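Plorkudwood Building, Second Floor
Workplace Inspection Checklist with Comments
Period: July 2024
Inspected by: Aino Ruotsalainen
Reviewed by: Nizar Salameh

Ratings: S = satisfactory, A = action required, N/A = not applicable. Open items carry over to the December inspection.

1. Exits and walkways

1.1 Exit doors open fully without a key. S
1.2 Exit signs lit on normal power. S
1.3 Exit signs lit on battery. A
Sign at the east stair went dark 20 minutes into the test. Replace the battery pack and retest. Order placed with Lahtinen.
1.4 Main walkway clear to the marked width. A
Two pallets of Dresska flat-pack cartons were inside the yellow line near the freight elevator. Moved during the inspection. Line is worn at this spot and needs repainting.
1.5 Floor free of trip hazards. S
Carpet edge at the copy room has been glued down since the last report.

2. Electrical

2.1 Panels accessible, doors closed. S
2.2 Circuit directory current. A
Panel 2B directory still lists the old kitchen. Circuits 14 and 16 are unlabeled.
2.3 Extension cords not used as permanent wiring. A
One cord behind the mail counter feeds a label printer. Install a receptacle or move the printer.
2.4 Ground-fault receptacles trip and reset. S
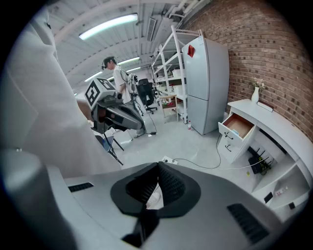 2.5 Cord insulation and plugs undamaged. S
Sample check only. The full cord check is on a separate sheet.

3. Fire protection

3.1 Extinguishers mounted, sealed and in the green. S
3.2 Monthly tags initialed. A
Tag at the west stair has no initials for the last two months. Gauge reads normal.
3.3 Storage kept clear of sprinkler heads. S
3.4 Fire doors close and latch without help. A
Storeroom door drags on the threshold and does not latch. Zastuswood fitted the door and has been asked to adjust the closer. No wedges to be used in the meantime.

4. Storage and shelving

4.1 Load signs posted. S
Storeroom shelves are signed for 300 lb per bay and 100 lb per shelf.
4.2 Units anchored to the wall. A
Last bay on the north wall has one bracket loose. Retighten and check the anchor.

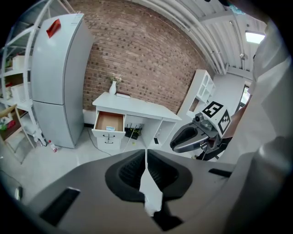 4.3 Heavy items stored between knee and shoulder height. S
4.4 Step stool available, feet and treads intact. S

5. First aid

5.1 Kit location marked. S
5.2 Contents complete and in date. A
Eyewash bottles expired. Burn gel missing.
5.3 Emergency numbers posted. S
5.4 Eyewash station flushed weekly. N/A
No plumbed station on this floor.

Reviewer comments (N. Salameh)
Items 1.3 and 3.4 first. 2.2 can be done by building staff with the panel closed, using the drawings. 3.2 has appeared on the last two reports; add it to the monthly walk sheet.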